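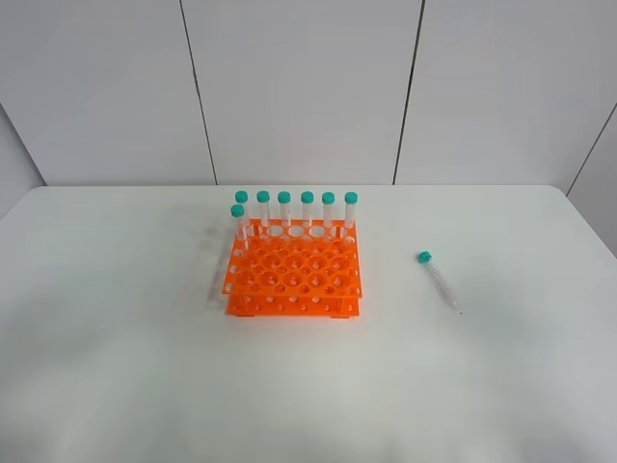
Home Download Guide FAQ Release notes Contact

Nedel planner: frequently asked questions

These are the questions we receive most often about Nedel, our software for perception and task planning in small laboratory cells. If your question is missing, please write to us. Last change of this page: 02/01/2018.

What does Nedel do, in short?

It reads a camera picture of the bench, makes a list of the objects it knows, and produces a sequence of pick and place steps for your robot controller. It does not replace the controller. Joint limits and emergency stops remain the work of the controller.

How does it decide which tube to move?

Every tube receives a state: in rack, on table, or unknown. With an orange rack that holds seven capped tubes, and one more tube lying to the right of it, the plan has one task only, which is to bring the lying tube into a free hole. Tubes that already stand in the rack are treated as obstacles for the fingers.

Which free hole is chosen?

By default, the planner takes the free hole with the most space around it for the fingers. You can change this with the setting "fill_order". The value "rows" fills the back row first and then comes forward. We recommend "rows" if a person also takes tubes from the rack, as it is easier to follow for the eye.

Clear tubes are difficult for a depth camera. How do you manage this?

We do not trust the depth values on the tube body. The cap is opaque and has a strong color, so we search for the cap first and then fit the long axis of the tube from the color picture. For a tube lying on its side, the height comes from the known table plane and the tube diameter in your object file.

How does the planner know in which direction a lying tube points?

From the cap and the conical tip. If the two ends are seen with equal confidence, the tube is marked as unknown and no motion is planned. You will find the message "axis not resolved" in the log.

Shadows on my white table are detected as objects. What can I do?

Please run the background step again with the rack in its place, under the same lamps that you use for work. A soft gray shadow beside a rack can otherwise become a false object. If it still happens, increase "min_edge" in small steps.

How many pictures are needed to teach a new rack?

For a rack with round holes in a regular grid, 40 pictures are normally enough. Our own test set, recorded at the Greltcombe laboratory, has 1,898 pictures and is included in the download.

How long does planning take?

A single pick and place is planned in 600 milliseconds on our office computer. Full racks need more time, mainly for the collision check between neighboring caps.

Can I run the planner without a robot?

Yes. Start it with "dry_run" and it will write the steps to a file. Many users keep this mode for the first days, and we find it a good habit.

Does it work with the Elton gripper driver?

Yes, from the December release. Older versions open the fingers too wide for a closely filled row.

Contact: Nedel support desk, Van Dusen building, second floor | Copyright Nedel | Back to top

Comments (3)

Tavion Rosenthal
Thank you for the part about shadows. I had changed the lamps after the background step and did not think of it. Is there a way to save two backgrounds, one for day and one for evening?

Nedel support
Not yet in the settings window. You can keep two background files and give the name at start with "bg_file".

Fitzgerald Kasprzak
With "rows" my planner skips the corner hole every time. Our rack stands close to the wall, so maybe the wrist has no room there. Moving the rack forward by 100 mm solved it for me, but a warning in the log would be welcome.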